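Stallora sets aside money for second robot arm, spare grippers

April

By the Zornidcombe business desk

ZORNIDCOMBE — Stallora, the household robotics company on Undus Road, will buy a second robot arm and a stock of spare gripper parts in the coming budget year, the company told suppliers this month.

The plan puts $3000 toward replacement fingers, grip pads and cables. The arm itself will be leased from Fedoruk, an equipment dealer in the next county, at $546 a month. Stallora looked at buying it outright and decided to wait until the lease has run its first year.

The company trains its machines on household chores, and most of the work is done at floor level in one carpeted room. Parts that touch things wear out first, and the shop has been ordering them one at a time as they fail. 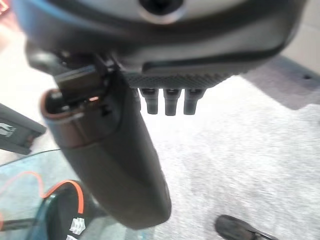 Under the new plan, fingers and pads will be ordered in sets of 20, with a reorder point written into the parts list. Stallora said small orders had been costing it more in shipping than in hardware, and a late delivery in winter left the arm idle for most of a week.

Cables get their own line in the budget for the first time. The company wants spares in two lengths, along with floor covers for the longer runs. Fedoruk will supply both as part of the lease.

Household goods are on the list as well. The company has asked for a small yearly allowance for towels, dishes and other everyday items, which until now came out of petty cash.

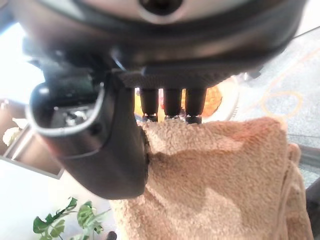
A gripper holds a tan towel at Stallora in Zornidcombe.

Delivery of the second arm is expected roughly 30 days after the lease is signed. It will go in the same room as the first, and the electrical work — a new circuit and two outlets — has to be finished before then. A bid for that job is due back later in the month.

Stallora has not budgeted for a third arm. It said the question would come up again when the lease is reviewed.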